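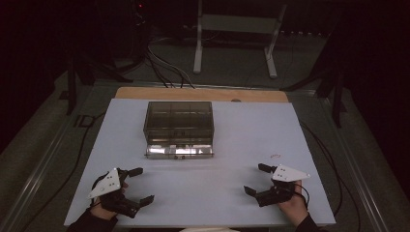
The man who wants you to stop buying boxes

Oskari Lahtinen sells storage advice for a living, so I expected him to defend the smoked plastic box. He didn't, or at least he took his time getting there.

"People buy the box first," he says. "Then they walk around the house looking for something to put in it. That's backward, and the stores are very happy about it."

Lahtinen runs Kadach, a small home-organizing business in Illcombe. He charges $70 an hour and will do a whole house for $699, a price I told him seemed steep for moving things from one place to another. He shrugged. Most of his clients, he says, have already spent more than that on containers.

I have my doubts about the entire trade. I have read the books and folded the shirts, and six months later the shirts were back in a heap. So I asked him to start with the simplest thing he uses, a rectangular box in see-through gray plastic with divisions inside, and tell me why anybody needs one.

"Need is a big word," he says. "You need a box if you have small things of different kinds that you reach for often. Batteries, tape, picture hooks. If it's one kind of thing, a drawer is fine. A coffee can is fine."

What about the gray tint? It looks to me like a way of charging extra for plastic you can't see through very well. He half agrees. Clear plastic shows everything, he says, and on an open shelf that gets ugly fast. Solid colors hide everything, so people forget what they own. The smoked kind sits in between. "You can tell there's something in there. You still have to look. I wouldn't pay double for it."

The divisions are where we disagreed. I have never owned a divided box whose compartments were the size of anything I had. Lahtinen's answer is to measure the longest item before going shopping, and I pointed out that no human being does this.

"My clients do," he says.

Because you make them?

"Because I make them, yes."

His method starts on a cleared table. Everything comes out of the drawer, gets spread over a light surface, and goes back one piece at a time. He likes a white board for this. On wood, he says, you lose the screws and the little rubber feet, and you find them later with your elbow. I tried it at home with a sheet of white poster board and my kitchen junk drawer. It did make the small stuff easier to spot. It also gave me a good view of 18 dead pens, which I could have lived without.

He allows 3 piles: keep here, keep somewhere else, get rid of. I asked about the pile everybody really makes, the one for things they can't identify. He says it goes in an envelope with the month written on it. If the envelope says May and it's winter, throw it out. I said that sounded like a good way to throw out the key to the radiators. He admitted he had done exactly that, in his own apartment on Yupanqui Street, and had to order another.

Does any of it last? Lahtinen took part in a swap project called Vuvska, where households traded the containers they weren't using, and he says it changed how he works. The same people kept coming back with boxes. Some brought back ones they had picked up the time before.

"That told me the box wasn't helping," he says. "They had too much stuff, or it was living in the wrong room. Now I look at where they drop things when they come in the door. I put the box there, even if it looks bad."

I asked whether he would put one by my own door, where the mail and the gloves pile up. He wanted to know how deep the shelf was. I didn't know.

"Measure it," he says, "and don't buy anything yet."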